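Taller Landden: la pinza entra en su segundo trimestre

El grupo de robótica del taller Landden ha retomado las sesiones de tarde con el proyecto Zevevura, dedicado este curso a la manipulación de alimentos frescos. Los alumnos trabajan con pinzas de dos dedos que se manejan a mano y repiten la misma tarea muchas veces: coger una pieza de fruta, sostenerla y dejarla en otro sitio sin marcar la piel.

En agosto se decidió empezar por los cítricos. Una mandarina pequeña obliga a centrar bien los dedos antes de cerrar, y si se aprieta por encima de la mitad tiende a escaparse hacia abajo. Por ahora el grupo lleva 69 intentos anotados en el cuaderno común, con la hora, el nombre de quien manejaba la pinza y una línea de observaciones.

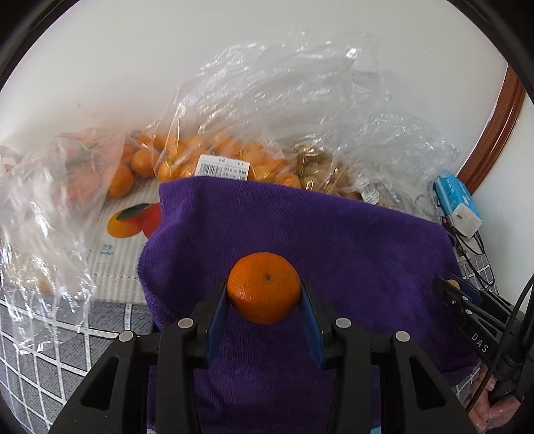

Setsuko Matsuda comenta que lo más difícil ha sido aprender a cerrar despacio: al principio todos apretaban de golpe y luego corregían, y en el cuaderno eso se apuntaba como intento nulo. Ella propone repetir la serie completa con los ojos puestos en los dedos de la pinza y dejar la velocidad para más adelante.

Hernán Cárdenas prepara la hoja de la siguiente serie, que tendrá unos 59 intentos y añadirá el cambio de mano a mitad de la tarea. Los turnos serán de seis minutos por pareja.

El aula abre a las cinco. Quien falte a una sesión puede recuperar su turno en la siguiente, avisando antes a Hernán. Los cuadernos se quedan en el armario de Landden y no se llevan a casa.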